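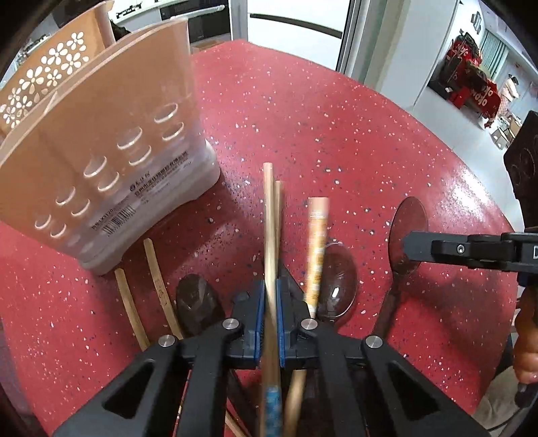
When does a change to a published match report have to be marked as a correction?
A change is marked as a correction when it alters a fact a reader could have relied on, such as a score, a scorer, a card, a quote or the name of the person quoted. Spelling, punctuation and formatting fixes are made without a note.

Ziltalex Soccer Desk
Minutes of the November desk meeting
Friday, held in the small meeting room and by phone

Chair: Soudabeh Alipour (desk editor)
Minutes: Bahman Ebrahimi (production)
Also present: match reporters, copy desk, social desk, one representative of Skendevix for item 4
Apologies: photo desk

1. Minutes of the previous meeting

Accepted with one change. Under "Live coverage," the words "the blog closes at the whistle" were replaced with "the blog closes when the final report is live." The earlier wording did not match what the desk does on match nights.

2. Matters arising

2.1 Byline on shared reports. Done. Where a report is started by one reporter and finished by another, both names are shown in the order in which they worked on it.

2.2 Press box seating at Rasesitz. Still open. The club has confirmed that Ziltalex keeps its place in the back row but has not confirmed a power outlet. Reporters should bring charged equipment until this is settled.

2.3 Archive links. The copy desk reported that old player pages redirect to the front page. Moved to item 4.

3. Corrections policy

The chair presented the revised draft, circulated before the meeting. The main points were as follows.

3.1 Scope. The policy covers match reports, previews, player ratings, opinion columns and social posts that carry the Ziltalex name. Reader comments are outside it. The podcast will be handled separately, as an audio file cannot carry a note in the same way.

3.2 Placement. Correction notes currently go at the foot of the article. The draft moves them to the top for any error in the headline or the first paragraph. Errors further down keep the note at the foot. The copy desk asked what happens when the same error appears in both. It was agreed that the higher position applies.

3.3 Wording. The note states what was wrong and what is right. It does not name the reporter and does not give a cause. Phrases such as "due to an editing error" are to be dropped. One reporter objected that this leaves the person on the byline carrying mistakes added later by the desk. The chair replied that the edit history is kept and can be checked internally. The objection was recorded and the draft left as it stood.

3.4 Headlines. The discussion centered on the report of the Rasesitz home game against Nolte. The headline said that the Nolte coach had "blasted" the referee. The quote in the text was milder: he had said he would like to see the offside decision again. The club's press office complained the next morning. The headline was changed, but no note was added, and the social post kept the old wording for the rest of the day.

Agreed: a headline verb that claims more than the quote supports is treated as a factual error. Both the headline and any post repeating it are corrected, and both carry a note. "Said" is acceptable in a headline.

3.5 Translated quotes. Where a player or coach speaks through an interpreter, the report says so. Where the reporter made the translation, a second person who reads the language checks it before publication if one is available. If no one is available, the remark is paraphrased and no quotation marks are used.

3.6 Response time. The draft gave no target. Following discussion, the desk will acknowledge a complaint about a factual error within 45 minutes on match nights and by 9 the next morning at other times. The acknowledgment is not a ruling on the complaint.

3.7 Deleted posts. A social post with a factual error is not silently removed. It is replaced by a post that links to the corrected article. Posts containing personal details of a minor are the exception and are taken down at once.

Decision: policy adopted with the changes at 3.2, 3.4 and 3.6. It applies from the next round of fixtures. Articles already published will not be reworked unless a complaint is received.

4. Publishing system

4.1 The Skendevix representative demonstrated the correction field in the test version. The field sits next to the headline box. When it is filled in, the article cannot be saved until a position (top or foot) is selected. The time of the change is added automatically.

4.2 The social desk asked whether a corrected headline is passed to the preview text shown when a link is shared. At present it is not. The preview keeps the first headline until it is refreshed by hand. Skendevix will look at whether the refresh can be triggered on saving. No delivery date was given.

4.3 Test users reported a delay of up to five minutes before a correction shows on the mobile page. The desktop page updates at once. Skendevix considers this normal for the current setup. The chair asked for the reason in writing.

4.4 Archive links. The redirects were introduced when player pages were moved to the new template. Skendevix has a list of the affected addresses and will restore them in batches, current players first.

5. Player ratings

5.1 Readers have asked why a substitute who plays the closing minutes receives no rating. The rule has varied from one reporter to the next. Agreed: a player is rated if the reporter can point to enough play to justify the mark. Otherwise the entry reads "not rated," with no further comment.

5.2 A proposal to publish half marks was discussed and not adopted. It may be raised again at the end of the season.

5.3 Ratings are written by the person at the game. The copy desk may question a mark but does not change it without the reporter's agreement.

6. Any other business

6.1 The copy desk asked for a single spelling list for player names, with accents as the player uses them. Bahman Ebrahimi will start one from the squad lists. Where the club's spelling and the player's own differ, the player's is used.

6.2 The preview for the return game at Nolte is to be filed before noon. The printed version goes earlier than usual that week.

7. Actions

Soudabeh Alipour: send the adopted policy to all reporters, including freelancers; reply to the Nolte press office.
Bahman Ebrahimi: start the spelling list; add the three sample correction notes from the draft to the desk handbook.
Social desk: refresh link previews by hand until 4.2 is resolved.
Skendevix: written explanation of the mobile delay; first batch of restored archive links.
Match reporters: raise the power outlet again with Rasesitz at the next home game.

The next meeting will be set once the December fixtures are confirmed.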